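Lener 置业服务诚聘房源核验与信息撰写专员

工作地点:Batwood 片区门店
岗位性质:全职,含试用期
招聘人数:若干
到岗时间:二月

一、岗位背景

Lener 从事二手住宅及新建独栋住宅的挂牌、带看与交易代办。Batwood 片区现有在管房源166套,其中以三居室独栋为主,另有少量联排住宅和待建地块。本岗位负责房源上线前的实地核验、面积复测、资料录入及挂牌文字撰写,向片区运营主管汇报,不承担成交指标。

挂牌信息统一录入 Pidix 房源管理系统。该系统对字段完整性有强制校验,未填写产权类型、道路性质、供水方式、排污方式四项的房源不能提交审核。应聘者无需事先掌握 Pidix,入职后第一周安排系统操作培训。

二、主要职责

1. 房源实地核验。按核验单逐项记录房屋朝向、层高、地面材料、门窗状况、供暖方式、地下室完成程度及预留管线情况。核验单须在离开现场前填写完毕,不接受事后补录。

2. 室内面积复测。使用公司配发的激光测距仪,每个房间取两组对角数据。复测结果与产权资料载明面积不一致时,提交差异说明,由主管决定是否暂缓挂牌。

3. 室内物品登记。随房出售的固定设备与家具须单独列表,注明品名、位置、外观状况。遥控器、钥匙、说明书等附件与主设备登记在同一行,不得另起条目。

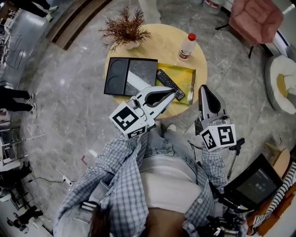
浅色圆木桌,桌上放有托盘、遥控器及盆栽。

4. 挂牌文字撰写。每套房源提供标题一条、正文一篇。正文先写户型与结构,再写地块与道路,最后写交易条件。“稀缺”“绝佳”“仅此一套”等无法核实的用语一律删除。卖方承担部分过户费用的,须写明金额上限及适用条件。

5. 信息维护。价格调整、状态变更(在售、已签意向、已过户、撤销)应于当个工作日内在 Pidix 中更新。门店橱窗纸质房源卡同步更换,旧卡收回销毁。

6. 配合带看。每周六安排一名专员在岗,负责现场资料发放和看房登记,由在岗人员轮值。

三、任职条件

1. 大专及以上学历,房地产、土木工程、测绘、档案管理等专业优先。专业不符但有一年以上相关工作经验者,可以报名。

2. 能读懂户型图、地籍图和一般结构施工图,能够区分承重墙与非承重隔墙的图例。

3. 书面表达准确。笔试包含一篇挂牌正文,错别字和数据错误分别扣分。

4. 持有有效驾驶证,能够独立驾车往返各房源点。片区内部分道路为未铺装路面,雨季通行条件较差,请自行评估。

5. 能够上下楼梯及进入地下室、阁楼、设备间等空间作业。

6. 与在管房源业主存在亲属关系或其他利益关系的,须在报名表中申报。申报本身不影响录用,但相关房源由其他专员处理。

四、工作时间与待遇

标准工作时间为每周37小时,周六轮值计入当周工时,于下一周安排调休。外出核验的路途时间计为工作时间。

试用期月度基本工资4,000元,转正后按岗位等级重新核定。每完成一套房源的核验与挂牌并一次通过审核,另计核验补贴,标准见录用通知附件。退回修改的房源,补贴减半;因数据错误被撤销挂牌的,不计补贴。

公司依法缴纳社会保险和住房公积金。自驾车外出按里程报销,须附行车记录表。测距仪、鞋套、手电筒、核验单夹板由公司配发,离职时交还。

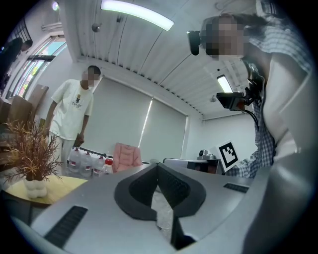 试用期内设两次考核。第一次为核验单抽查,由主管选取本人经手的房源到现场复核;第二次为挂牌正文评审,参照 Amato 文案规范逐条打分。两次考核均合格者按期转正。一次不合格者可申请补考,补考仍不合格的,终止试用。Amato 文案规范全文在入职时发放,仅限内部使用,不得外传。

五、报名材料

1. 个人简历,注明可到岗时间。
2. 学历证书及驾驶证复印件。
3. 房源描述样稿一篇,对象为应聘者本人熟悉的任意一处住宅,隐去门牌号和业主信息。样稿应包含户型、地面材料、地下室或储藏空间、停车条件四项内容。
4. 利益关系申报表。表格可在门店前台领取,无申报事项的填写“无”并签名。

材料以纸质形式递交至 Lener 公司 Batwood 门店前台,信封左上角注明“核验专员应聘”。材料不齐的,通知补交一次,逾期未补视为放弃报名。

六、选拔程序

材料审核通过者参加笔试和实操。笔试时长90分钟,内容为图纸识读、面积计算和挂牌正文撰写。实操时长30分钟,在一处空置房源内进行,要求完成指定房间的测量与核验单填写。测距仪由公司提供,不得使用自带仪器。

面试安排在实操之后,主要核对工作经历、驾驶情况和轮值意愿。录用结果以书面通知为准,未录用者的材料可在结果公布后到前台领回,逾期未领的统一销毁。

七、其他事项

本岗位不设居家办公。专员不得以个人名义接受业主委托,不得向买卖任何一方收取费用,不得将房源钥匙带离门店过夜。钥匙借出和归还均须在登记簿上签名并填写时间。

已在其他中介机构登记执业的应聘者,须在到岗前办结注销手续,并提交相应证明。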